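Hukolberg opens return service for unused home care supplies

For immediate release
2023-07-03

Hukolberg, the family-owned supplier of home care products, is starting today a return service for small supplies that people have at home and do not use any more. The service has the name Sillow. It is open to everyone, also to people who have never bought anything from us.

When somebody finishes a treatment at home, or when a family member moves to a care residence, there is often a drawer or a cupboard full of things left over. Many of them were never opened. Until now the customer who called us received the answer that we cannot take the goods back, and in most cases the goods went to the garbage. We were not happy with this answer and we have worked for more than a year to find a better one.

In the spring we made a trial with 166 households. They received a paper bag, a short list and the telephone number of our service centre. Of these households, 103 sent or brought something back before the trial was closed. The others told us mostly that they had nothing to return, or that they wanted to keep the supplies a little longer in case of need.

"I expected that people would send us mainly bandages," says Vasanthi Iyengar, who is responsible for Sillow at Hukolberg. "But we received everything you can imagine from a household, also batteries, hearing aid parts and once a set of very good tea towels. We have learned that the list must be simple and that it must be printed in large letters."
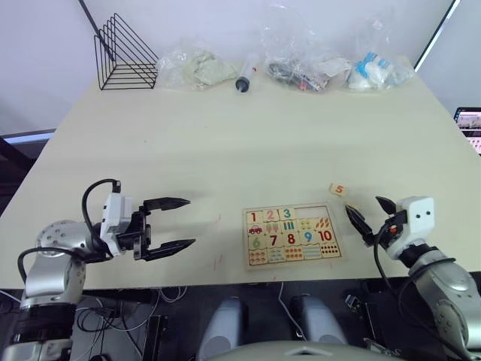
The new list fits on one page. Accepted are unopened dressings, unopened gloves, support stockings in the original package, and small aids such as pill organizers and bottle openers. Not accepted are medicines, needles and anything which has been in contact with blood. For medicines and needles please ask your pharmacy, which can tell you the correct way in your area. Our drivers are not permitted to take them, even if they are in a closed container.

Every return is checked by hand at our warehouse. Goods in perfect condition, with a sufficient date, go to our partner Ikis, which gives them free of charge to community clinics. Goods which cannot be passed on are separated by material, as far as this is possible. Hukolberg does not sell any returned product and does not earn money with the service.

The software for the labels was made by the company Bednárik. Each bag carries a number and no name, so the privacy of the sender is protected. If you wish to know what happened with your bag, you can enter the number on our website and you will see if the content was passed on or recycled. We do not store your address after the pickup.

"My mother kept her supplies in order until the last day, and after that I had them for two years in my garage," says Cheng-en Kong, managing director of Hukolberg. "I did not want to throw them away and I did not know who could use them. I think many families are in the same situation — they need only a phone number and a bag."

At the beginning there are 50 collection points, mostly in pharmacies and libraries. By the end of September we plan to have 300. For persons who cannot leave the house easily, our drivers pick up the bag together with the normal delivery, without extra cost. Please tell us one business day before, so that the driver has enough space in the vehicle.

Bags are available at all collection points and can also be ordered by phone. The list of accepted products is available in large print, and our service centre will read it to you over the telephone if you prefer.

About Hukolberg

Hukolberg delivers home care products to private households and small care residences. The company has its own warehouse, its own drivers and a service centre where your call is answered by a person.

Media contact: Vasanthi Iyengar, Sillow return service, Hukolberg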